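Notebook – Friday, September 19, 2025
Front room, Jekley building. Layout and surface check before the furniture order closes.

Purpose: settle where the seating goes, decide whether the white table stays, and record the state of the wall panel. Plan revision in use is Macedo. The older Oltum drawing still has the door swinging the wrong way and should be thrown out wherever it turns up.

1. Clearances. Measured with the steel tape, zero end hooked and checked against the rule. The walkway on the table side is 1,000 mm at its narrowest with nobody seated. Nilton Cárdenas wants that kept as the minimum and I agree. With a chair pushed back it drops by 300 mm, so any seat on that side has to face the other way or move down the room. Marked both positions on the floor with low-tack tape. Leave the tape until the order is in.

2. Table. Stays where it is. The bottles and small items need a home of their own before anyone can use the surface for work. Shelf height to be agreed. Nilton suggests 439 mm deep to match the cabinet next door, which seems excessive for bottles, but it saves a second cut list.

3. Panel. The large white curved one. Wiped a test patch with Grisitard at the normal dilution, left it 70 seconds, wiped again with plain water. No dulling that I could feel or see under the hand lamp. Repeat on a lower patch before doing the whole surface. I did not go near the gap along the base – a wet cloth in there would carry dirt back out onto the white.

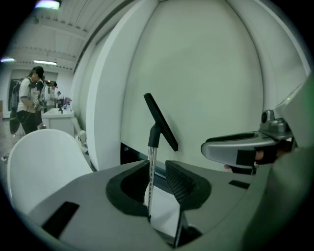 The gap itself needs a decision. Closing it with a strip would look cleaner but would have to follow the curve, and whatever we fix there must come off again for cleaning. My preference is to leave it open and run the narrow vacuum nozzle along it weekly. Nilton prefers a brush strip. Neither of us has priced one.

4. Seats. White with rounded backs, as now. Glossy finish shows fingerprints but cleans quickly. Keep the existing type so that spares remain interchangeable. Check the feet on all of them for grit, which was what scratched the floor in January.

5. Bags. People cross the room wearing backpacks, and the plan only allows for bare shoulders. Add hooks near the door, low enough not to catch a sleeve. Nilton to mark the height.

Open:
– second Grisitard patch, lower down
– shelf depth
– price for brush strip
– hooks, position and height
– remove Oltum drawing from the shared folder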